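Posted in March by the Plumutico kitchen blog
Print this post | E-mail this post

I have finally found my way into soup. Real soup, the kind that starts with a bag of dried beans and takes up most of an afternoon, and I am so happy about it that I've been boring everyone I know, so now it's your turn.

It started with a bad cold and an empty fridge. I had one onion, a heel of Parmesan, and a bag of white beans I bought at the Cisneros market back when I was going to be a person who cooked beans. I soaked them overnight, put them in the pot with the onion and the cheese rind, and went back to bed. Two hours later the whole apartment smelled like somebody else's much nicer apartment! I ate it standing up, straight from the pot, and then I ate it again for dinner.
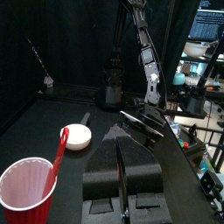 Since then I've made 15 pots of soup (yes, I keep a list on the side of the fridge) and I've got opinions. The first one is about salt. I used to be scared of salting beans early because I'd read that it makes the skins tough, but I've tried it both ways now and mine come out creamier when the salt goes into the soaking water. Try it once with a small batch and see what you think. Old beans are a different problem. If a bag has been in your cupboard since you moved in, it may never get soft, no matter what you do to it.

My second opinion is that you need less stuff than the recipes say. I don't own stock. I mean it, there isn't a carton in the house. Beans make their own broth if you leave them alone, and a cheese rind or a few dried mushrooms will do the rest. The best pot so far (number six, if you want to know) was chickpeas, garlic, a bay leaf and a lot of olive oil, with lemon squeezed over it at the table. I wrote "AGAIN" next to it in big letters.

The worst was the beet one. I was so excited about the color, and I had this idea of putting orange peel in it, and it tasted like a candle. My neighbor was kind and had a second spoonful. We ordered noodles from Trinon Street after that.

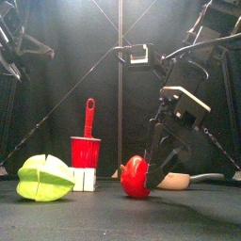 Some of the play food, with the big green one at the left.

What I love most is how forgiving it all is. Bread makes me nervous, with the timing and the weighing, and cake is worse. Soup lets you wander off. Too thick? Water. Too thin? Mash some of the beans against the side of the pot and give it a few more minutes. Kind of dull? A splash of vinegar, and I'm telling you, it wakes right up!

It freezes well too, as long as you leave some room at the top of the jar (I learned this the messy way, with lentils). I've got four jars in there right now with masking tape labels, and one that has lost its label and could be split pea.

Next up is a cabbage and barley soup from a little community cookbook I found at the Mosow library sale, spiral bound, with somebody's pencil notes all over it. Next to this recipe they wrote "more caraway," underlined, so I'm going to do what they said. If you have a family version with cabbage in it, please send it over. I'll take sausage, no sausage, tomatoes, whatever you've got, and I'll put it on the fridge list.

Contact | Copyright Plumutico, all rights reserved | Back to top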